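Sorting and packing help wanted, Lallville

Two people needed for bench work, small parts into blue bins, mostly sitting or standing at the same table all morning. Start asap. No experiance needed, good eyes and patience more use. 23 hours a week, mornings, some Fridays off. Own lunch, kettle provided.

Benches have cardboard laid over the metal slats:

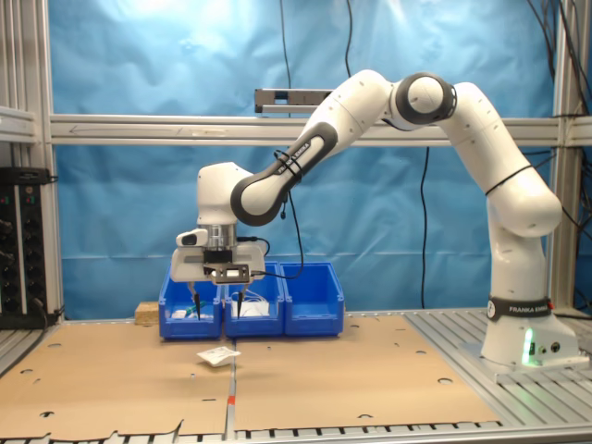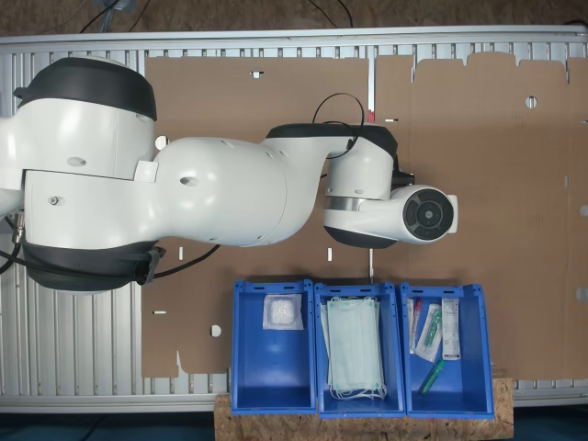

Flat closed shoes please. Gloves are supplied, sizes S to L, ask if you need biger. Short note with your phone number to Inese Liepiņa, front desk, or ring and ask for Saulius. No CVs.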